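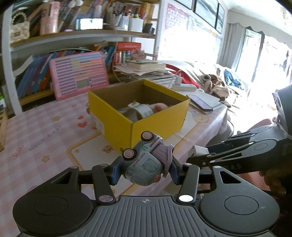
Home & Family

Grand Table Cleanup, Take One

1 January 2018

So my one resolution this year is to get the kids' table back. I don't mean a Pinterest table! I just want to be able to put a plate down on the checkered cloth (hearts, flowers, cartoon faces, I still love it) without moving a truck first. The FUN TRUCK, to be exact, which has been on my floor, in my bed and once in my boot since July.

My system is a yellow cardboard box. Whatever doesn't belong on the table goes in the box, and when the box is full I walk it around the apartment and drop things off. I got the idea from a blog called Vuner, where a mom did 22 boxes in one weekend, and good for her, but I'm shooting for 2 a day. Stuffed toys go in first because they squish. Tape goes in too, or I'll never see it again. 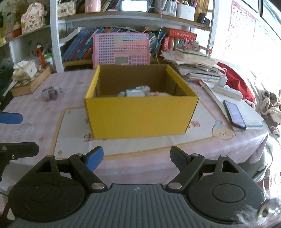

Chargers are my real weakness. I have a drawer for them, a basket for them, and a pouch I bought from Eneson that was going to fix everything, and they still creep back to wherever the kids do their letters. A white plug adapter did make it into the box, so that's a start, but the power strip is staying put next to the papers until I find a shorter way to reach the outlet. I measured for a Bugti cable tray last night and it's too long for our table, of course.

The books I'm leaving alone. I know, I know, the pile of papers and books is the worst of it, but every time I pick up that stack I sit down and read, and then it's lunchtime. The pink keyboard toy stays as well. It gets used every single day, usually while I'm on the phone.

Next up is the sofa, where the stuffed animals have their own corner and show no sign of moving out. I'll post again when I've done the toy shelf!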